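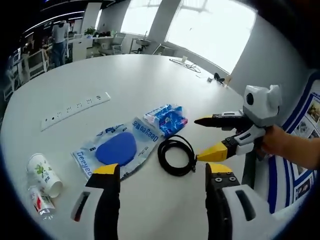

The white table at the Wenmont office

Home | Our work | Reports | Grants | Contact
Filed under: Funder updates
February – by Birthe Bjarnason

Progress report to the Sonholm fund: Stollau tenant repair line

The repair line took 1,543 calls in the second half of the grant period. Most were about heating, damp and broken locks. The line is open until 8 p.m. on Tuesday and until 5 p.m. on other weekdays. Evening calls run longer and more of them need a second contact, so we would like to keep the late shift.

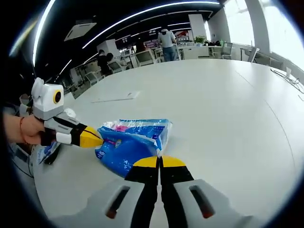
Page last changed: February, 4:15 p.m.

Response times are mixed. Landlords with an agent usually answer our first letter. Private owners with one or two units often don't, and Nikola Jakubowski now phones them before the second letter goes out. The script for those calls was rewritten in the fall and is shorter.

The move to the Yeoh case system is behind schedule. We have 200 old files still on paper, mainly closed cases from the east side of Stollau. Open cases were entered first and are complete. Entering a paper file can take up to 40 minutes when the lease is missing.

Wenmont is our new second site. It has a front desk, a meeting room and a separate phone line – the lease on it runs through next winter. Drop-in hours there have been slow so far.
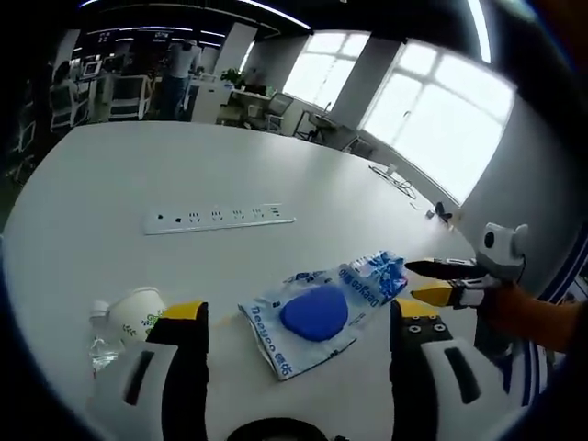
Spending and next steps

Printing went over budget after the notice forms changed and we had to replace the old stock. Travel came in under. We ask to move the unspent travel money to interpreter fees, which have gone up.

In the next period we plan to train two more phone advisers, finish the paper files and mail the damp and mold leaflet to 50 buildings. The building list is attached to the budget sheet.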